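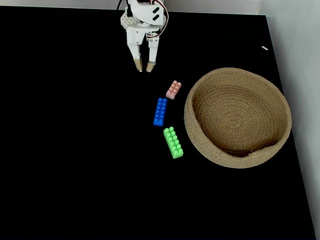
Section 4: Setting up your sourdough starter jar

OK, so you've got the Stoso jar out of its box and you want to get baking. Hang on! Give me one section first. I've killed more starters than I'd like to admit, and most of them died in the first week.

Before you start, wash the jar and the lid in hot soapy water and let them air dry. Peel the rubber ring off the lid and wash that too (I skipped it once and the whole thing smelled like old cheese).

1. Set the jar on your kitchen scale and zero it.

2. Add 20 grams of whole wheat flour and the same weight of water. Tap water is fine where I live in Troltdale. If yours smells like a swimming pool, fill a pitcher the night before and leave it out on the counter.

3. Stir with the long spoon until you can't find any dry flour. Get into the corners! It should look like thick pancake batter.

4. Slide the elastic band down so it lines up with the top of the batter.

5. Rest the lid on top with the clip OPEN.

CAUTION: Never clip the lid shut on an active starter. The gas has to go somewhere, and glass is a rotten thing to pick out of dough.

6. Leave it somewhere warm, out of the sun. My spot is on top of the fridge, toward the back.

7. Next day, spoon out half and throw it away, then feed it the same amounts of flour and water as before. Move the band to the new level. Keep doing this once a day.

Note: You'll probably see a burst of bubbles on day 2 and then nothing at all for a while. Don't panic and don't dump it. Dorottya Erdős wrote to me last September ready to give up, and I told her to keep feeding. She had a good loaf the week after.

Note: Gray liquid on top means it's hungry. Pour it off or stir it in, your choice. Pink or orange streaks, or anything fuzzy, means the whole batch goes in the trash and the jar gets a proper scrub.

8. When the batter doubles within some 6 hours of a feeding, and does it a few days running, you're ready to bake. Go to Section 5 for your first dough.

If you're going away, feed it, let it sit out for an hour, and put it in the fridge with the lid still unclipped. Mine has gone two weeks like that and woke up after a couple of feedings.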